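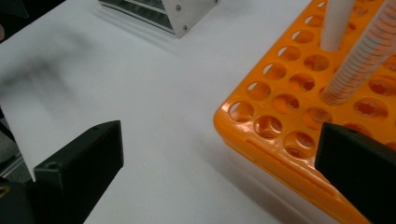 *Photo: Plestover bench automation, 08/01/2021*

**1/** Equipment plan for the tube handling bench is nearly settled, so I'm posting the reasoning while I still remember it. Scope is narrow: hand-held grippers, racks, fixtures and the table they sit on. The arm comes out of next year's money and gets its own thread.

**2/** We had two quotes by the end of December. Zelent sell a complete cell with arm, gripper, guarding and software on one invoice. Flilov sell the gripper parts separately and leave the rest to the buyer. The prices don't compare directly, so I rebuilt both as line items before showing them to anyone.

**3/** First lesson from the line items: the gripper is cheap next to its fingers. Flat pads wear, get chipped and get redesigned. I have put in for 22 spare pairs over the life of the project. Purchasing queried it. I left it in.

**4/** Racks. We use a perforated metal one and an orange plastic one. They reflect light very differently, and any vision system we buy has to cope with both. If a supplier will only demo on their own rack, ask them to repeat it on yours before you talk about price.

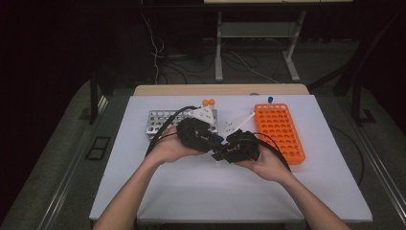
**5/** Cables were missing from both quotes. Allow for strain relief, spare leads and some form of overhead support. A lead that drags on the bench gets into the rack sooner or later, and a replacement ordered singly costs far more in carriage than it should.

**6/** Table. Zelent wanted us to take their steel base. We are keeping a plain white board on the table we have – it wipes down and marks show up on it. The saving goes to fixtures.

**7/** Fixtures are where I under-budgeted last time. Brackets and stands look trivial on a drawing. Each one needs a revision or two once people start working with it. I now carry a separate line for them and don't let it be raided for anything else.

**8/** Consumables: 1,000 tubes in the first order, mixed caps. Order the caps you will run in service. Cap diameter decides how far the fingers need to open and how close together the tubes can stand, and a tube gripped low down behaves differently from one gripped by the cap.

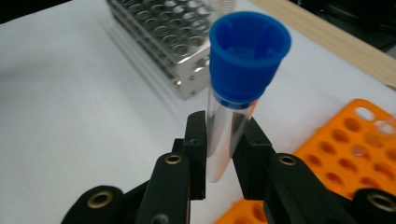 **9/** Lead times as quoted: Flilov around 58 days for the full set of linkages, MacDonald 2 weeks for machined plates and bushings. The linkages set the programme. Everything else can be ordered a month later without moving the start date.

**10/** Service contracts. Zelent's covers the arm and excludes anything that touches a tube, so fingers, pads and bushings are ours whichever way we go. Read the exclusions page before the price page.

**11/** Current position: Flilov for gripper parts, MacDonald for metalwork, Zelent asked to requote for the arm alone. If the requote comes back with the guarding still bundled in, I'll go out to a third supplier.

**12/** Spreadsheet layout to follow once I've taken the prices out. Column headings are part, supplier, lead time, spares held, and who signs for it.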